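Bench assistant (part-time), Widitz workshop, Istdale

Widitz is looking for a part-time bench assistant to help with small assembly and finishing work. The job is two days a week to start with, and we expect to move to four days from October.

Most of the work is done sitting at a bench. You will clean up 3D-printed parts, check that screw holes are clear, fit parts together with hand tools or a cordless screwdriver, and pack finished orders. In a busy week we send out almost 200 parts.

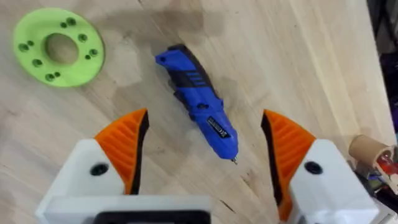 You don't need a qualification. We would like someone who has done fiddly work before, whether that was bike repair, model making or flat-pack furniture. You should be able to follow a drawing and put tools back on charge at the end of the day. Training is given on the bench by Svitlana Yatsenko.

The workshop opens at 8. It is up one flight of stairs and there is no lift. Safety glasses are provided, but please bring your own closed shoes.

To apply, send a short letter to Gert Sithole saying what you have made or mended recently. A CV is optional. Applications close on Tuesday, July 16, 2024.

Comments

Reda Morsy: Are the two days fixed? I can't do Fridays.

Gert Sithole: Not fixed, put your days in the letter.

Yaa Akpalu: Is there anywhere to lock up a bike?

Gert Sithole: Yes, in the yard behind the building.

Contact | © Widitz | Back to top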